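April, notebook 3, pick-and-place into tray, household clutter set
Casmont rig, left and right units

8:40 am. Kettle on, both grippers charged, clocks synced on the second try. First try had the left unit living four seconds in the future, which would explain a lot about yesterday's left unit.

Target for the session is 60 keepers. The Stistico spec still says an episode starts "when the operator intends to move". I've written to them again asking how they'd like intent logged. Until they answer, an episode starts when I press the button.

Running total before we began: 2,744 episodes, of which 997 have been through Sebastián's checks. The other pile is growing faster than the checked pile and he has started referring to it as "the reservoir".

9:15. Object order shuffled from the sheet. Bowl, pumpkin lid, soft toys, teethers, then whatever the sheet likes. Notes on grasps so far:

Bowl: the yellow one with the two tabs, one with a heart cut in it. Rule for today is fingers on the bowl, never on a tab. Last batch I used the tabs every time without noticing, so the model learned that bowls are things with handles and went looking for handles on the Trudham bowls, which have none. It hunted around the rim for ages, poor thing. My fault, dutifully reproduced.

Approach angle: vary it. I have a favourite angle, apparently. Sebastián plotted it and pinned the plot over the sink.
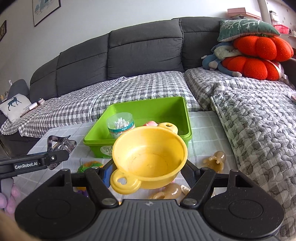

Josefina Yáñez reckons I should stop deleting the fumbles. Her argument is that if every example shows a clean grab on the first go, the policy has no idea what to do when it misses, and it will miss. She wants slips followed by a proper recovery kept in and tagged, and slips followed by me swearing and starting over thrown out. She'd also like the swearing kept off the audio track, as Cáceres gets the raw files.

Fair enough. New tag as of 9:50: "recov". Conditions: object still on the table, one unbroken take, no helping with the free hand. Staged fumbles don't count. I tried staging one and it looked like community theatre.

10:30. Thirty-five done. Wrist complaining. Pace drops badly once I start thinking about the pace.

Things to fix before the afternoon:
Trigger on the right unit has a bit of slop at the start of travel, so logged width and real width disagree when nearly open. Shim it or recalibrate, whichever involves less finding of the tiny screwdriver.
Write down that "behind the tray" means far side from the operator. Two people labelled it two ways and both were quite sure of themselves.
Move the clutter between takes. I keep nudging things back to where they were, like a person tidying for guests.
Lens wipe every ten episodes. Put it on the sheet or it won't happen.

11:05. Pumpkin lid. Two sensible ways to take it: by the stem, or across the ribbed body. The stem is easy and tempting, and I suspect we'll get the bowl-tab problem all over again in orange. Splitting it evenly, body first while I still have some patience. Wide opening, come in low, close slowly, and pause a beat before lifting so the labeller can find contact without squinting.

Also trying a slower approach over the last hand's width. Sebastián's theory is that I lunge. I maintain it's decisiveness. The velocity traces are on his side, but they would be, he wrote the plotting script.
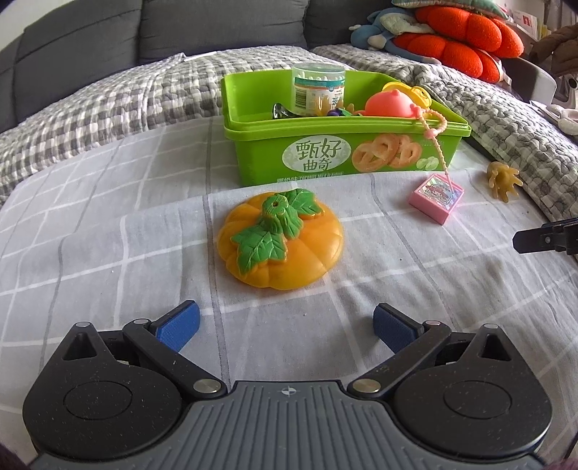 Pumpkin lid, body grasp, lined up with fingers open. Cookie basket behind.

11:40. Body grasps done. Three went in as recov, all of them legit, one of them almost graceful. The stem half can wait until I've eaten.

Question for Josefina: if the first grip holds but the object has rotated in the fingers, is that a fumble? I've been counting it as a success with personality. Need a ruling before Sebastián opens the files, or we'll end up with two answers and a third in the spreadsheet.

1:20 pm. Ruling received. Rotation is fine if the object goes down where it's meant to, otherwise recov or bin. She also points out I've been spelling it "recov" and "recvo" in equal measure. Script to merge the two is on my list, under the screwdriver.

Next: stem grasps, then the soft toys. Upload tonight, left unit first.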